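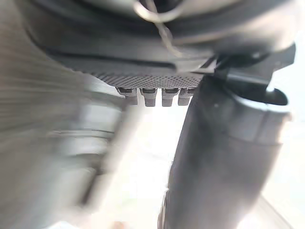 Wim Van Beek wrote:
Leave them alone. Stubs hanging under a knurled strip never hurt anyone who kept their knuckles out of there.

Agnese Priedītis wrote:
My knuckles live in there, Wim. I wipe down the underside every night and I'd like to finish with the same amount of skin. Flush screws, or do I cap them?

Tudor Ciobanu wrote:
Cap them. Vorwood sells rubber ones in bags of 100, so you'll have spares to leave to your grandchildren.

Wim Van Beek wrote:
Caps fall off. Then you sweep them up, then you buy more caps. I have watched this happen in two workshops.

Anouk Verbruggen wrote:
Before buying anything, check the threads match. Mine didn't, and Handano charged me postage both ways for the lesson.

Agnese Priedītis wrote:
Looked again with the good lamp, around 9 pm.
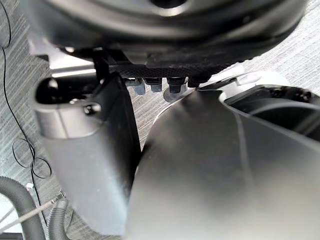

Underside, bolts below the textured plate

Tudor Ciobanu wrote:
One's darker than the ones to its left and hangs lower. I'd measure that one on its own before ordering.

Wim Van Beek wrote:
Or wear gloves.

Agnese Priedītis wrote:
I own gloves. They catch on the knurling - see my post from January, the one with 292 replies, mostly yours.

Anouk Verbruggen wrote:
Shorter bolts, then. Bring the old ones to the shop in Etden and match them at the counter.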